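Home » Lifestyle » Seasonal » Advent window trail returns to Rurkent in December

Advent window trail returns to Rurkent: how it works and when each window opens

THE Rurkent advent window trail will run again this December, with one new window lit each evening until Christmas Eve.

An advent window trail is a street version of the paper calendar. Each household or shop taking part is given a number, which must be shown in the decorated window. The window stays covered until its date, is lit at 5pm and then remains on view until the end of the trail.

The route has been extended to Viditz Lane and now measures 3746 metres from the first window to the last. Organisers have printed 2000 maps, available from the library and the post office. Windows are numbered by date and do not follow the order of the route, so walkers using the map should expect to double back at two points.

Registration is open to any ground-floor or first-floor window visible from the pavement. There were 280 applications last year, and places are again drawn by lot. Entry costs nothing. Lights must be low voltage, and real candles are not permitted.

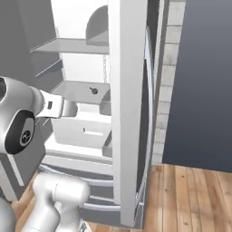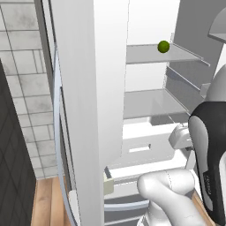
Mbali Naidoo said the 5pm start was too early for people coming home on the late bus, and asked that the windows stay lit until ten. "Half the street is dark by the time we get there," she said. Under the present rules, lights may be switched off at 9pm.

The timing will be reviewed after the first week. Gerd Ostermann, replying for the organisers, said households were free to leave their lights on for longer in the meantime.

Successful applicants will be told their number by post in November. Any window not taken up within 20 days passes to the reserve list. The final window, number 24, will be at the old school on Shabalala Road.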